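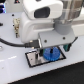

Acta de la reunión de la agrupación local de Kemberg

Buscar en el sitio Buscar Introduzca un término

Tiempo de lectura: 2 minutos

Jueves, 19:00. Preside Tahira Qureshi. Toma el acta Bram Leemans. Asisten también Usman Minhas y Naheed Virk. Nusrat Paracha se incorpora en el punto 2.

1. Acta anterior
Se aprueba con una corrección: donde decía «candidatura provisional» debe decir «precandidatura».

2. Elección interna para la cabeza de lista
El censo de afiliados con derecho a voto queda cerrado en 2,483 personas. Usman Minhas informa que cada precandidato debe presentar 90 avales y que el plazo termina en mayo. Hasta hoy solamente Nusrat Paracha ha comunicado por escrito su intención. Ella confirma que se presenta y pide que conste que dejará de participar en las decisiones sobre el calendario. Se acepta.

Naheed Virk pregunta si los afiliados de Trero votan en Kemberg o en su propio local. Se discute bastante. El reglamento permite las dos cosas — el artículo no está redactado con mucha claridad — y se decide consultar a la secretaría regional antes de enviar las papeletas.

3. Debate entre precandidatos
Se propone la sala Çınar, con entrada libre. Bram Leemans pedirá el precio del alquiler por la tarde. Si hay un solo precandidato, el debate se cambia por un turno de preguntas.

4. Gastos
Se autorizan 1,000 euros para imprenta y correo. Naheed Virk vota en contra, porque prefiere esperar el presupuesto de Jarero. Resultado: tres a favor, uno en contra. Nusrat Paracha no vota.

5. Ruegos y preguntas
Usman Minhas solicita que los avales se puedan entregar también los sábados. Queda pendiente.

Se levanta la sesión a las 20:25.

Comentarios (3)

Marisa: ¿Los avales se pueden firmar por internet o hay que ir al local?

B. Leemans: Por ahora en papel, Marisa. Si cambia, lo publicamos en esta página.

afiliado_trero: Llevamos dos elecciones con la misma duda del artículo. Convendría resolverla ya.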